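Old workstation, worth a new power supply?

iona_ritchie
Picked up a used tower in July for 20 quid. It shuts off when I export video. The seller says the supply is a 731 watt Gosis. I'd like to keep it for another year or two.
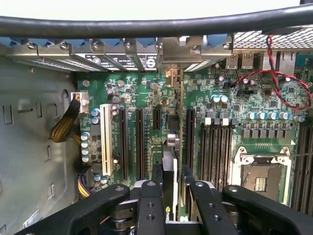

Budget is tight, so I'd sooner replace one part than the lot.

gillies
Get a 1000 watt unit and be done with it. Lisitz do a decent one.

flisel
Disagree. 731 is plenty for export work. Check the temperatures first, then try it with one stick of memory.

gillies
Old supplies sag under load. I've had two go like that.

flisel
And I've had three that were just dust in the cooler. Cleaning is free.

iona_ritchie
Will clean it tonight and log the temps. If it still cuts out I'll look at the Lisitz.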